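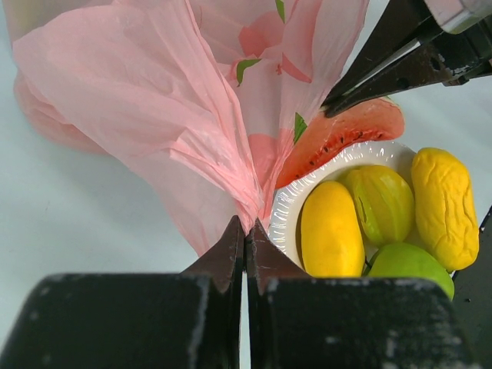

Pink bag and a plate of fruit on the table, with a slice of watermelon

Okay, on to the caramelized onions! I make a big batch every February and freeze it in little portions, and it gets me through so many weeknight soups and grilled cheeses. You need three pounds of yellow onions, two tablespoons of butter, a splash of olive oil and a good pinch of salt.

Peel the onions, cut them in half from root to tip and slice them kind of thick (thin ones melt away to nothing, I've done it). Get out your widest heavy pot. Mine is an old Janssen I found at a yard sale and I'm never giving it up.

Melt the butter with the oil over medium heat, pile in all the onions and add the salt. It'll look like way too much. Put the lid on for 22 minutes and stir once or twice, then take it off and turn the heat down a little.

Now you stir every five minutes or so, scraping the bottom as you go. If it starts to stick, add a spoonful of water and keep scraping – that brown stuff is where the flavor is! My last batch took 69 minutes start to finish, but your stove may be faster, so go by color. I stop when they're like a shiny brown penny and taste sweet all the way through.

Let them cool, then spoon them into a muffin tin and freeze until solid. Pop them out and move them to a freezer bag. They keep for three months, and one puck is just right for a burger or two.

Next time I'm trying a spoonful of balsamic at the end, so check back if you want to know how that goes.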